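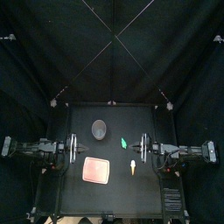

1/ Two-arm week in robotics club! Our task for the Tindall student challenge: pick up toys and put them in the bowl. Each team gets 30 minutes at the table and we've used most of ours arguing about whose arm goes first.

2 replies

2/ We named the arms Ferus and Unent. Ferus is mine – well, I tune it, so I get blamed for it. The rule is that the arms can't touch each other, ever. One bump and the run is over.
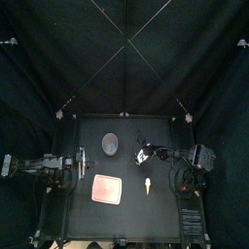 3/ Biggest lesson so far: go slow near the middle. My first version had both arms heading for the same spot at full speed (sorry, Unent). Now one waits till the other backs off.

30 likes

4/ The wrist cameras are my favorite part. I spent all of February on grip timing, and closing too early was my number one mistake

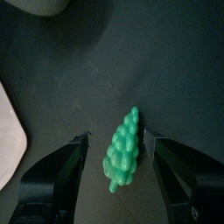
so now I make it pause for a beat before the fingers close. It costs us time but I'll take it – a dropped toy costs way more points.

5/ We want 200 practice runs in before the challenge. Snacks welcome.
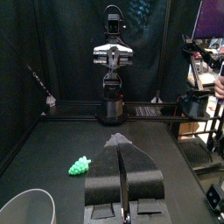
Oluwatosin Bassey: Does the pause count against your run time? Ours did last year.

Yep, it does! Still worth it.

2 shares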